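3.2 Packaging and the serving tray

Bread sticks were chosen for this part of the study because they are sold in small single packs and are usually put out together with soup or salad. A canteen buys them by the carton. The cartons are opened in the kitchen, and the packs are moved to trays at the counter, where guests help themselves. The kitchen at Prancombe handed out 642 packs during October, and all of them passed through trays of the kind discussed in this section.

The packs have two features that matter for storage. First, the film wrinkles easily and reflects the ceiling lights, so small print on it is hard to read at arm's length. Second, the contents are long and thin. Staff told us that packs laid across each other tend to end up with broken sticks at the bottom - a complaint that came up in both rounds of interviews. Jireš and Hubáček, who kept the shelf records, asked staff to lay the packs side by side with the printed ends facing the same way.

Open trays were preferred to baskets. A slatted floor lets crumbs fall through, and stacked levels take up less of the counter. Figure 2 gives a close view of a blue package in clear wrap, and a view of three bread stick packs with a gray three-level tray unit.

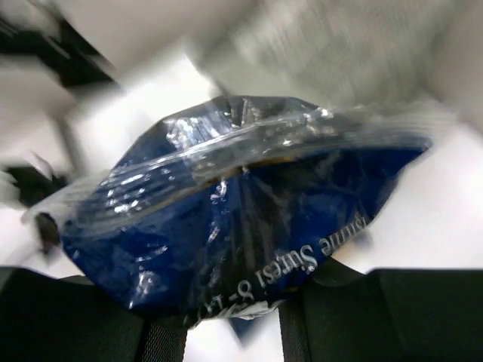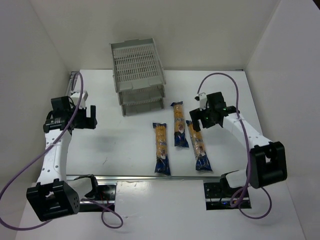
Figure 2. Packaging and tray unit.

Refilling was done before lunch and again at 15 minutes past one. Staff were asked to bring older packs to the front and to set aside any pack with a torn seam. Over the whole period 52 packs were set aside, most of them from the bottom level, where the gap between shelves is smallest and packs are pulled out by one end. Polák repeated the check with the bottom level left empty. The results of that check are given in Section 3.3, together with the staff comments on counter space.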